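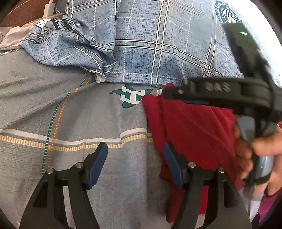 Clearing a Grip Fault on the Lener Hand-Held Gripper

A grip fault is recorded when the two fingers of a gripper close unevenly or stop before reaching the material. At the Lindgate site the fault is reported most often during bedding and laundry tasks. Soft material gives way under load, and a fold can enter the linkage before the operator feels any resistance. The risk is greatest when a pad is pressed into bunched cloth, as with the dark red cloth here, while the fingers are still spread wide. The pivot pins near the top joints of each finger should be inspected first.

Before you begin

Stop the task and release the handle. If a second gripper is in use on the same cloth, its operator must also stop. Do not pull the cloth free - this can bend a finger or tear a pad.

Procedure

1. Open the fingers fully and lift the gripper straight up.
2. Remove loose thread from the pivot pins with tweezers.
3. Wipe both rubber pads with a dry cloth. Replace any pad that is split or lifting.
4. Close and open the fingers slowly. Both must move together.
5. If fault code 37 remains in the log, tag the gripper and send it to the Stomlow workshop.

Pads are replaced at 2000 cycles on fabric work and at 3000 cycles on all other work. Record each replacement on Form 556. Questions should be addressed to Reijo Aaltonen, Equipment Safety.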